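Section 5: Setting up a home bingo night with the Givis caller unit

Before you start

Read this section through once before you switch the caller unit on. Setting it up for the first time takes longer than later sessions, as the unit has to learn which set of cards you are using. You will need:

The Givis caller unit and its power lead
One pack of Trallumley cards (each pack holds 200)
Markers or counters for each player
A flat surface near a power point

The unit can be used for 75-ball and 90-ball games. The steps are the same for both except where noted. Prize games played for money may need a permit where you live. Check the rules with your state or territory before you take any payment for cards.

5.1 Connecting the unit

1. Place the unit on a flat surface with the display facing the players.
2. Push the power lead into the socket at the back until it clicks.
3. Hold the power button until the display lights up. The start-up tone will sound twice.
4. Choose your language and press OK.
5. Set the date in the order year, month, day. The display should read in the same form as this example: 2023-08-30.

Caution: Do not cover the speaker or the vents. If the unit becomes hot to the touch, switch it off at the wall and leave it to cool before using it again.

5.2 Choosing a game

1. From the main menu, select New Game.
2. Select 75 or 90. The unit will not let you change this once the first number has been called.
3. Select the winning pattern. For 90-ball the choices are one line, two lines and full house. For 75-ball, scroll down for the full list of patterns, including four corners and the letter patterns.
4. Enter the code printed on the front of the card pack. If the code is refused, check that you have not typed the letter O in place of a zero.
5. Press OK to save.

Note: Packs bought before December use the older short code. Select Old Code at the bottom of the screen and type the code without the dash.

5.3 Setting the calling speed

The speed is the gap in seconds between one number and the next. The factory setting is 7, which suits most adult players with one or two cards each.

1. Go to Settings, then Speed.
2. Use the arrows to change the number.
3. Press Test to hear a short run of calls. Test calls are not counted in the game.
4. Press OK when you are happy with the speed.

If anyone is playing more than two cards, choose a slower speed. You can also press Pause at any time during a game. The last number called stays on the display until you press Pause again.

5.4 Handing out cards

Give out all cards before you press Start. Cards handed out late cannot be played in that game. Each card has a serial number in the bottom corner. The largest serial number the unit can check is 3,685. Cards above that number can still be played, but wins on them must be checked by hand against the called list.

Players may sit where they like as long as they can hear the calls. If someone is playing from another room, turn the volume up and leave the doors open, or pair a second speaker (see Section 7).
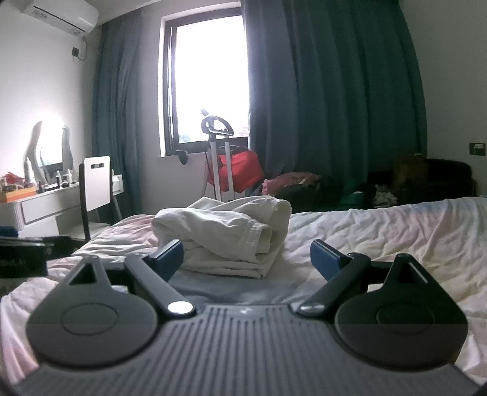 Hand-held gripper, with a folded garment on the bed.

5.5 Checking a win

1. When a player calls out, press Pause straight away.
2. Select Check Card and type in the serial number.
3. The display will show WIN or NO WIN. For a win, it also shows the last number needed.
4. If the result is NO WIN, press Pause again to carry on from the same point.

Two players can win on the same number. Check both cards before you go on. The unit does not split prizes, so agree on how to do this before the first game.

Caution: Do not press End Game until every claim has been checked. Ending the game clears the called list and it cannot be brought back.

5.6 Packing up

1. Select End Game, then Shut Down.
2. Wait for the display to go dark before you pull out the power lead.
3. Store the unit in its box, away from damp.

For spare leads and card packs, contact Vlachopoulos Games, Brovcombe. Mark service requests to the attention of Donal Ó Dálaigh and include the unit's model number, found on the label underneath.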